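Putting up the black cloth in the workroom

The back corner of the workroom at Olusska has had its black cloth up since July, and several members have asked how it was done and whether they can do the same at home. It is a simple job. Two people can finish it in an afternoon if the fabric is cut beforehand.

We started with the cloth. The first lot we bought was a cotton blend from Barbier, and it was too thin. The wall showed through as soon as the ceiling lights were on. We swapped it for a heavier weave from the same shop, which cost us $200 with the offcuts thrown in. If you are buying your own, hold a piece up to a window before you pay. You want to see very little light coming through.

The cloth hangs from pins along the top edge. We tried tape first and it let go overnight, twice. Pins leave small holes in the wall, so check with your landlord if you rent. We used a box of 100 and have some left over, which are in the tin beside the kettle. Put one in at each end and one in the middle, step back to see if it is level, then fill in the gaps. Going straight from left to right pulls the fabric off line and you will have to start again.

We took the cloth around the sides as well as across the back. This uses a lot more fabric, but it hides the corners and gives you the same dark colour wherever you sit at the table. Leave some slack at each corner – if you pull it tight there, the pins work loose.
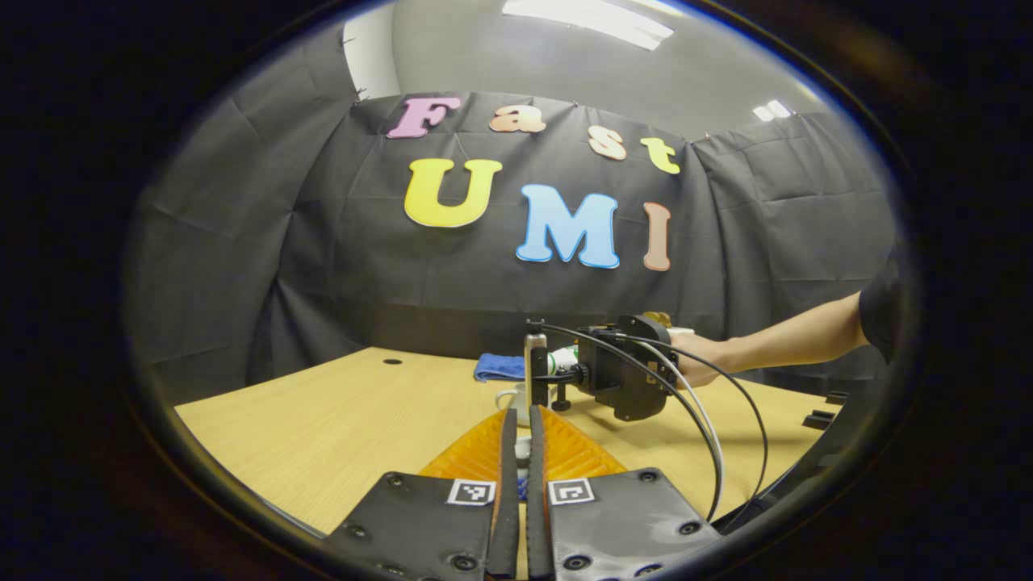
Creases were the main complaint at the last members' meeting. The cloth was folded in a bag for weeks before it went up and it has kept the marks. A steamer from the hardware shop takes out the worst of them, and a spray bottle of water will do if you are patient. We have not bothered with a second go. The room is used most days and the cloth gets leaned on.

Foam letters are a good match for this kind of backing. They weigh next to nothing, so a pin or two each will hold them, and bright or pastel colours show up well against black. Lay the words out on the table before you pin anything, and start with the middle letter if you want them centred. Ziraneo sells mixed bags in the craft aisle, but the sizes vary from bag to bag, so buy what you need in one trip. Very dark letters get lost on the cloth and are better kept for a pale wall.

A few notes on the table. Please wipe it down with a damp cloth and dry it straight after. The timber is light and marks easily, and tea rings have to be sanded out. Mugs are fine in the room as long as spills are dealt with when they happen. Towels should go home with whoever is on the laundry roster, and clean ones are kept in the second drawer.

Members have also asked about the lighting. The long fluorescent light stays as it is for now. Kusteck quoted us $436 to replace it with something warmer, and we would sooner put that money towards shelving. If you find it too bright in the evening, bring a lamp and switch the ceiling lights off at the door.

There are up to 2 metres of the heavy cloth left on the roll. It is free to any member who wants it for a pinboard or a small backdrop. Leave a note in the book at the front desk with how much you need, and please bring your own scissors – the good pair has gone missing again.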